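21st November

588! I wrote it on the whiteboard before I went home and underlined it twice. That's how many good episodes we have now, after I spent half of yesterday worrying we'd never get clear of 500. The target is 3,000 by June and I know that's a long way off, but today it felt like a real number for the first time.

Morning was slow. Sneha had changed the prompt list overnight so the instructions sound more like a person talking. "Put the red star next to the red cylinder" is still in there, but now we also get "bring those two reds together" and "scoot the heart over by the star." I love these. You have to think for a second about what the person wants before you touch the controls, and I kept grinning at them. Ansel is less keen. He says "scoot" will get six different answers from six operators, and I said good, that's what we want in there, and we went back and forth through most of a coffee.

I did pushing until lunch. I'm getting so much better at the long pushes! The cube used to spin off the tip every time I went at it from a corner, and now I come in flat on a face and correct a little as I go. The cylinders I still find slippery, you get them halfway across and they roll around the side of the tip like they have somewhere to be. Paloma told me to stop throwing away the runs where I lose a piece and go back for it. Keep them, she said, as long as it ends up where the instruction asked. The model has to see somebody recover or it will never learn to. I think I've been deleting my most useful work for two weeks, ugh. Went through the discard folder after and pulled out what I could.

Fatemeh ran the first tiny policy on the early batch, 188 episodes, nothing anyone expected much from. It went for the right color! It pushed the wrong way and got stuck against the cube, but it went straight to blue when we asked for blue, and all of us yelled. I've been at Ondwood since June and that's my favorite minute so far.

Afternoon was color groups, all 8 pieces, starting from a messy board each time. Long episodes, sore thumb, very happy. Priya wants shape groups tomorrow (stars with stars and so on), and I asked for the first shift.

To do: charge the spare controller, ask Sneha for more "scoot" lines, bring the good tea.

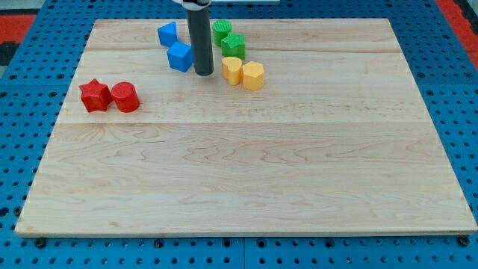 Should an episode be kept if the operator loses a piece partway through?

Keep it as long as the piece ends up where the instruction asked. Those runs give the model examples of how to recover from a slip.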